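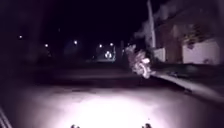 夜间道路,车头前的地面被灯照得发白,右侧路沿旁的浅色影子拖得很糊

工单标题:夜间巡检车前视画面过曝加拖影,影响二期采购清单,求建议
提交人:Setareh Mohammadi
项目:Ludville 园区夜间巡检
状态:处理中
优先级:中(我自己想填高,系统不让)

大家好,又是我。这张单子一半是报故障,一半是问钱怎么花,归类的时候我纠结了半天,最后还是挂在设备支持下面了,如果挂错了麻烦帮我挪一下,别直接关掉,上次那张就是被直接关掉的……

先说现象。我们这台车白天跑得挺好,画面干净,路沿、标线、井盖都清楚。天一黑就两个毛病一起来:一是车前面那块路面被照得一片惨白,纹理基本没了,可再往前一点又黑得很快;二是路边的东西糊成一团。你们看上面那张,右边路沿近端那个发白的影子,大小跟一个人差不多,可是轮廓全是拖出来的条纹,到底是什么我盯着看了好久也说不准。检测那边自然也没给出能用的结果。后面的建筑就更别提了,暗处是门是窗我都分不出来。

我目前试过的:

1. 把补光灯亮度往下调了两档。近处是没那么刺眼了,远处直接没了,路沿只剩一小截能看见。又调回来了。

2. 曝光从自动改成手动,快门压短。拖影明显轻了,但是噪点多得像下雪,增益一拉上去整张图发紫,Wekesa 看了一眼说还不如原来的。

3. 镜头擦了,擦了两遍。没有区别,但我知道你们一定会问,所以写在这里。

4. 固件升到 Clomano 给的最新版,重启,重新标定。没有区别。

5. 车速减半跑了一圈。画面好了不少!可是这样一晚上跑不完全程,电池撑不住,等于把问题从相机挪到了电池上。

所以我的判断是,在现有硬件上再怎么拧参数,也就是在过曝、噪点和拖影之间挑一个不那么难受的。如果有人觉得我判断错了请一定说,我巴不得是哪个勾没打上,那样一分钱都不用花。

然后是钱的部分。二期的采购清单这周要交给 Friederike,她那边锁了就不好改了。原来的清单是照着一期抄的,同样的相机同样的灯,再加 3 台车。我现在很不愿意原样交上去,相当于把同一个毛病买回来三份。我手上有三个方案:

方案甲:只换相机,换成低照度的全局快门型号。Skivport 报过价,交期 5 周。贵,而且我不确定单换相机能不能解决前面那块白,灯还是那个灯,还是那么往地上怼。

方案乙:只动灯。换宽角度、带漫射罩的,装高一点,左右各一盏。便宜,支架我们自己就能做。但是拖影估计只能改善一部分。

方案丙:加一路热成像,专门管“那边是不是有个人”这件事。Jamshid 很喜欢这个方案,我也喜欢,预算不喜欢。而且热成像要占一个接口,车上的接口已经快用完了,可能还得加一块转接板,再往下又是线束又是防水,想想头就大。

我个人倾向先做乙,拿一台车试,甲放进二期清单但标成可选项,丙往后推。可选项能不能这么写我不清楚,Yaa 你之前弄过 Daneshvar 那批设备的采购,他们是接受可选项的还是必须一口价?求指点。

---

回复 Yaa Gyamfi:

可选项可以写,但要单独一行,带有效期的报价,别跟主设备合并,合并了人家砍的时候会一起砍。另外你清单里没看到备件。灯要是装高了,磕碰的机会也多,至少每台车备一盏吧。还有安装工时,去年我们就是漏了这个,后来补得很痛苦。

---

回复 Wekesa Mwakalinga:

支持先动灯。补一个你没写的:灯现在装得太低,离地近,光全堆在车头前面那一小块,自动曝光又是按整幅画面算的,天空那么黑,它就拼命拉长快门,于是近处爆掉、旁边拖影,两个毛病很可能是一个根。你把测光区域限定在画面下半部分再试一次,不花钱。菜单藏得比较深,在“成像”下面的“高级”里,编号 261 那一项。

---

回复 Setareh Mohammadi:

哇,这个我真没试过,我一直以为测光区域只能选中心!今晚就跑。备件和工时也加进去了,谢谢 Yaa,刚加完一看总数,心情复杂。

打算这么测:同一条路线,同一个车速,三轮。第一轮维持现状,第二轮只改测光,第三轮改测光加临时漫射罩(拿磨砂片剪一个先糊上)。每轮录 30 分钟,都从路沿那一段开始,那段右边有高杆有矮墙,近处远处的东西都有,好对比。Wekesa 你要是有空,拐角那里帮我走几个来回当目标,穿深色的,别穿那件反光背心,穿了就不算数了。

---

回复 Wekesa Mwakalinga:

行,几点?

---

回复 Setareh Mohammadi:

八点半,车库门口集合。Friederike 那边我先打了招呼,清单周一中午前给她就行,她只提了一条要求:每个方案后面写清楚“不买会怎样”。这个我会写,写得很长那种。

还差两样东西,谁手上有请直接贴在这张单子里:Skivport 那款相机的功耗(规格书里只写了典型值,我要峰值),还有车顶支架的承重。单子先别关,录像传完我再来更新。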